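1/ Spent Tuesday night moving the house off one home automation hub and onto another. Everyone in the forums says it takes an evening. It took me an evening to get the backup to restore. Notes follow, mostly grumbling.

2/ The old setup was Hurent on a little single-board computer in the hall cupboard. Slow, ugly, fine. Then the July update moved the config folder and half my plugins stopped loading. The release notes called this "improved organisation".

3/ So I tried Vedovora. The pitch is that it imports your Hurent backup in one click. It does import it. It also renames every light to its serial number, so my kitchen is now a row of letters and dashes.

4/ Fixed the names by hand. 11 lights, two blinds, one heater plug I don't trust. If you've got more than that, export the list first and edit it in a spreadsheet. The button is under Advanced, then Tools, then Advanced again. No idea who signed off on that.

5/ The backup file, by the way, is a plain zip with your wifi password sitting in a text file. Check yours before you drop it in a shared folder. I asked on the support board and was told it's "by design".

6/ Shobha Thevar wrote a script that strips the passwords out before zipping. It's 200 lines and I read all of them before I ran it, which I'd suggest you do with any script from the internet, hers included. She says the same in the readme.

7/ Next claim: "local only, no cloud". I pulled the internet cable out of the router to see. Lights worked. Blinds worked. The schedule page sat there spinning until I plugged it back in. So, local with an asterisk.

8/ I blocked it at the router and looked at the log over breakfast. 900 attempts to reach the same time server overnight. Probably harmless, probably a bad retry loop, but please don't tell me it never phones home.

9/ Someone will say use Temik. I did use Temik, for most of last winter. Lovely colours, and every automation had to be drawn as boxes and arrows. My "turn off the heater at 10 pm" looked like a map of the Sydney train network.

10/ The thing I'm most doubtful about is the new preview mode, where you test automations on a simulated house before they touch the real one. 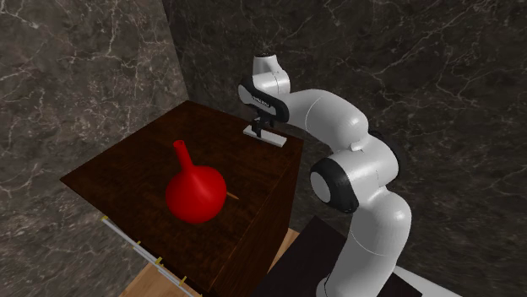 11/ Preview mode ran my morning routine without one error, and the real hallway blind then stopped halfway. I don't blame the idea. My blind has a sticky track and a tired battery, and there's no slider for either.

12/ If you do use preview mode, treat it as a spell check. It caught a typo in a room name and a rule that pointed at a lamp I threw out. Good. It won't tell you the signal drops when the microwave's on.

13/ Logging: the default keeps 2000 lines and then bins the oldest. Mine filled before lunch, mostly with that time server. Turn the level down to warnings or you'll lose the bit you needed.

14/ Sundaram (the add-on, for the temperature graphs) still works after the move, but you have to reinstall it from scratch and your history's gone unless you copied the database across yourself. The importer says "complete" either way. I had copied it, out of pure distrust.

15/ Am I staying with it? For now. The old card is in a labelled envelope in the drawer and I'm not wiping it until at least two updates have gone through without moving anything.

16/ Replies are open if you've got the schedule page to load offline. Version number and what you changed, please. "Works for me" I've already had four times.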